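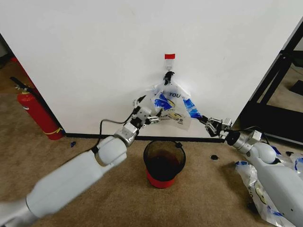

Dondik wrote:
I do not agree with the title of this thread. Household chores are solved when my mother can buy the machine, and she can't.

Zukard wrote:
Nobody said solved, I asked if they can do it "yet". Two hands are holding a plastic bag open by the corners. Five years ago I would not have expected this from any machine, thin plastic has no fixed shape.

Dondik wrote:
Holding is the easy part. Then you must put the rubbish in, tie it and carry it down 18 steps without a hole. My neighbour's boy does this for two dollars.

Weidemann_fan wrote:
I work in a small shop in Fustcombe, we pack orders. We had a bagging machine on trial in November. It did 283 bags before lunch and it was very good, but only with our stiff bags from the roll. With soft carrier bags it stopped every 20 or so and I had to pull them apart by hand. So my answer is yes for the shop floor, no for the kitchen.

Zukard wrote:
Was it a machine with fingers or the kind with suction?

Weidemann_fan wrote:
Suction. Fingers may be better for soft bags - I would like to see the speed before I believe it.

Dondik wrote:
On speed we agree. I still take out my own rubbish tonight.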